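**Sorting shoes into pairs: left/right keeps getting mixed up**

Posted in Student Projects by Elikem Osei

I'm in a second-year robotics unit and our group project is called Zolton. The task is tidying a shoe rack: the robot has to pick slides up, match them into pairs and put them back side by side. We get 19 minutes for the assessed run in April.

We've labelled 462 head camera images so far. Finding a slide works fine. The trouble is deciding which ones belong together. All our slides are pale colours and the detector swaps cream for light grey all the time, and anything on the lower shelf gets called grey no matter what it is. Below is a typical starting layout.
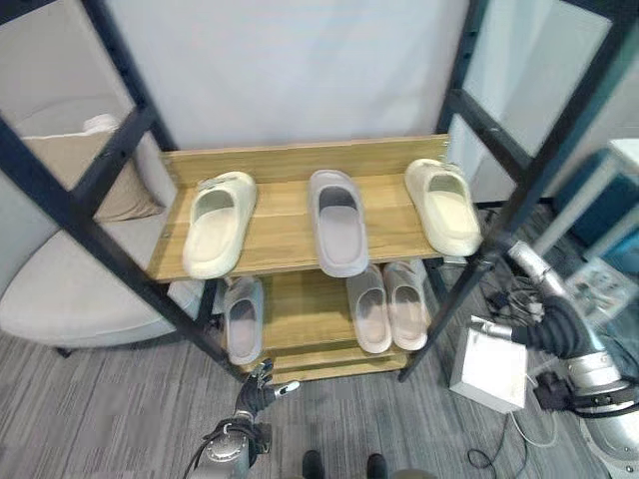 *Zolton start layout, head camera view. Cream and light grey on the upper shelf, light grey and pinkish-beige on the lower.*

In this one it paired the middle slide on top with the cream one to the right of it. Should we label more images or change the method? We'd like to stay with the same footwear if we can.

---

**Josée Ouellet**

I'd change the method first. You're asking for a colour decision on single slides when the shadow from the upper shelf is enough to shift the colour. The light grey one on the lower left is a good case, as part of it is shaded and part isn't.

What worked for our club:

- Crop each slide and compare crops two at a time. Train on "same pair" or "different pair" and drop the colour names.
- Do the matching for the whole rack at once, so a slide can't be used in two pairs.
- Lock the exposure and white balance. Check this before anything else. Auto white balance cost us a whole Saturday.

Also label left foot and right foot separately. Two lefts can then never be a pair, whatever the colour says.

---

**Shiela Dimaculangan**

just get more images, 500 is the minimum for anything. or use brighter shoes

---

**Nidia Bedoya**

More images will help only if they have different lighting. If all 462 were taken in one afternoon, another 54 with the blinds moved and the lamps off will do more than several hundred of the same.

Watch the one in the middle of the top shelf too. Its toe is over the front edge, so it catches the light differently from the two beside it. Put a few like that in your training set on purpose, and keep some back for testing.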